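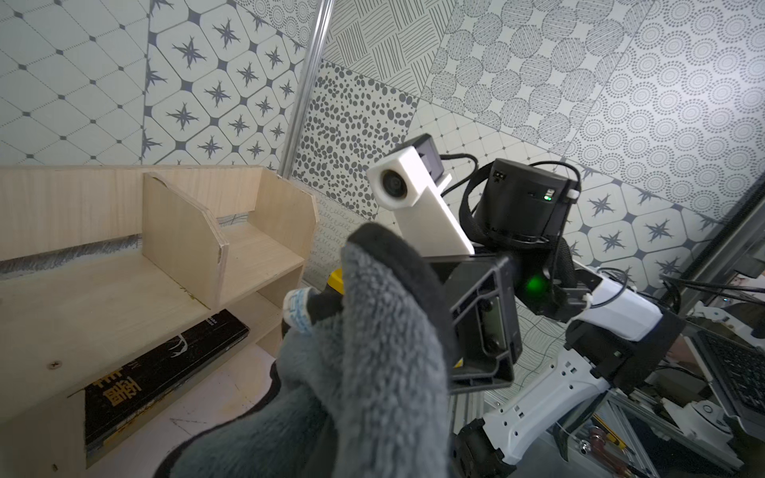 宿舍收纳改造小组作业报告

先交代一下背景。我们组抽到的题目是“小空间收纳”，别的组都去拍样板间了，我们懒得跑远，就拿自己住的Flenberg楼三层那间公共厨房开刀。那间厨房住过的人都懂，22个人合用，柜门一开，锅盖先掉下来砸你脚。

我在组里负责前期调查和写报告，所以下面的口气都是我的，组员要是觉得哪里写歪了，改天请他们喝奶茶赔罪。

一、开始之前的样子

厨房一共11个柜格，靠窗那排最抢手，水槽底下那几格基本没人要（潮，还有一股说不清的味道）。三月份我在群里发了个问卷，收回来20份，比我想的多！大家抱怨最多的是找不到自己的调料，其次是冰箱顶上堆东西。有人在“其他意见”里写了整整一段关于保鲜盒盖子的事，盒子还在，盖子全没了，看得出来是真伤心。

二、我们打算怎么弄

一开始想得特别大，想做一整面墙的挂板，图都画好了，结果宿管说墙上不能打孔。于是退回来，改成三件事：把柜格重新分配，按做饭频率来，天天开火的拿中间高度；调料统一放进抽拉托盘；水槽下面只放清洁用品，加一根伸缩杆挂喷壶。

托盘是在Kestmont买的，我们挑的是窄款，因为柜子里面有合页，宽的推进去会卡。量尺寸这步我必须多说一句，我第一次只量了柜门口，没量里面，买回来3个全退了，来回运费自己掏的……所以第二次我们连合页凸出来多少都量了。标签用的是Nartey的防水贴纸，蒸汽熏了一个多月，边角有点翘，字还看得清。

三、动手那天

下午两点开始清柜子，清到快吃晚饭。过期的东西装了几大袋，最老的一包咖喱块比我入学还早。清出来的锅先摆在走廊，贴条子让大家认领，没人认的放一周再捐掉。这里有个失误，我们没提前通知四楼的同学，他们以为是免费送的，拿走了一口好锅，后来在群里喊了半天才要回来。

分柜格的时候吵了一小会儿。个子高的同学同意用最上面一层，条件是配一个踏脚凳。凳子在二手群里淘的，折起来能塞进冰箱旁边那条缝里，特别合适，我个人认为是整个项目最划算的一笔。

四、一个月之后

五月份又发了一次问卷。调料那一项好评最多，几乎所有人都说拿东西比以前快。冰箱顶上嘛，干净了差不多11天，然后又有人放了一箱泡面上去，接着就是第二箱。我们后来在上面放了个带盖的筐，写明只放公用的纸巾和垃圾袋，情况好了一些。

水槽下面的伸缩杆掉过两次，柜壁太滑，垫了小块橡胶以后暂时没再掉。保鲜盒盖子的问题没解决。我们试过把盖子竖着插在文件架里，看着很整齐，可大家洗完碗还是随手一扔。指导老师建议换成同一种规格的盒子，预算不够，先记在这里。

五、还没做完的

原本想用Draltik的在线表格做一个柜格登记，谁搬走了谁搬进来一查就知道，表建好了，填的人不到一半，目前还是靠柜门上的纸条。下学期如果还有人接着做，建议从这个表入手，另外把踏脚凳的螺丝紧一紧，最近踩上去有点晃。问卷原始数据和柜格尺寸图都在附录里。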